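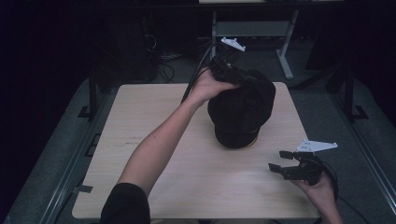 The long wait for a machine that folds

My mother had a twin-tub in 1980-something and was told by the man who delivered it that the rest of the laundry would be automatic before I left school. I am well past school. The washing is automatic, the drying is automatic if you can stand the bill, and everything after that is still me on the landing with a heap of jumpers.

So when Nodov, a small firm with premises on the edge of Skosness, said in July that its folding system was "close to the home", I went to look. I have been told things are close to the home before.

Lucienne Maillard runs the clothing work there, and to her credit she does not oversell it. The method is simple enough to explain. People do the chores by hand, holding the same sort of gripper a robot would have on the end of its arm, and the recordings are used to teach the machine. She reckons a single kind of garment needs 50 hours of this before the results are worth looking at. Caps, sweatshirts, tea towels and pillowcases all count as separate kinds. I thought of my airing cupboard and stopped adding up.

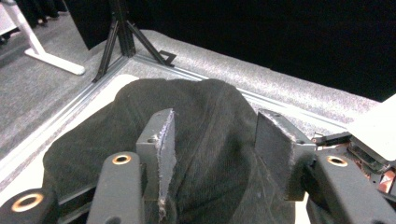 Cloth is the trouble, and always has been. A car door is the same shape every time it comes down the line, which is why factories have had robots hanging them for decades. A jumper has no shape of its own once you let go of it. Put black knitwear on a white table and you or I can still find the seam and the ribbing and work out which bit is which, while a camera has to make what it can of a dark heap with soft folds in it. The fingers are stiff, blocky things with a strip of fuzzy padding along the edge, and they have no idea what they are touching. "It is guessing from the picture," Maillard told me. "We would all fold badly with gloves on and no feeling in our hands."

Her figures, which she gave me without being pressed, were these. Out of 64 attempts at a plain fold, the robot managed 40 that she would put in a drawer. That is better than my son. It is also a good deal worse than anyone paid to do it, and it was on one garment, laid out on a clear table, with an engineer standing by. 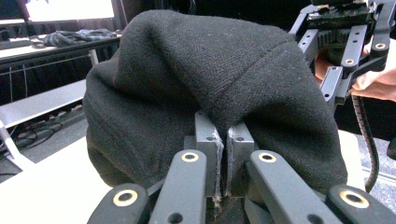

Held between two fingers: black fabric in the gripper, with a second gripper at work to the right.

For the other side of the ledger I rang Agathe Charpentier, who manages the finishing room at Rolland, a commercial laundry outside Tinen. Rolland already has machines for sheets, big flat-bed affairs that take a corner and do the rest. Someone still has to find the corner. Everything with sleeves goes to people.

She had a trial of a folding arm last year, from a different supplier, and it lasted 6 weeks. "It was fine with the shirts they brought," she said. "Then we gave it ours." Hers came out of the dryer twisted, with a sleeve inside out or a sock up the leg. The arm would stop and wait for help, and the woman sent to help it could have done the pile in the time.

I asked what would change her mind. Speed, she said, and then she thought about it and said no, she could live with slow if it would run all night and not need minding. As it stands she would be buying a machine and a person to look after it.

Maillard doesn't really disagree. She thinks towels will come first, in hotels, and that private houses are a long way behind. When I asked for a date she offered me a coffee. The firm's brochure still says "close to the home" on the second page, and I notice it has a photograph of a kitchen but no price.

My own pile was where I had left it when I got back. I did it in front of the news, badly, and the fitted sheet went in the cupboard in a ball.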